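Field Assessors Wanted: Tirkano Hand Kit

Brerkano is recruiting 2 assessors for the Tirkano, a multi-fingered hand kit supplied for existing robot arms. The placement starts in March and is paid at 300 per completed report.

Duties
- Mount and calibrate the hand to the supplied manual
- Run the 500-cycle grasp routine at taped table and floor stations
- Log finger position errors, cable wear and loose fasteners
- Submit a written report to Imelda Samonte

Requirements
- Experience with wrist-mounted cameras and joint-level control
- Able to read wiring diagrams
- No current contract with a competing hand supplier

Work is on site, on carpeted floor, standing for most of the shift.

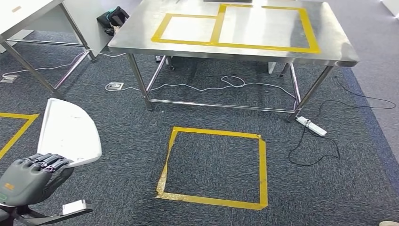
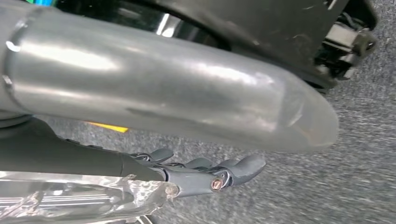 How to apply
Send a CV and one past test report to Lev Didenko. Reports over 2,000 words will not be read. Travel is not reimbursed.

Shares: 14 | Comments: 2

Related vacancies
Perkach: firmware tester, part-time
Hedegaard: cable assembly technician

Contact | © Brerkano | Back to top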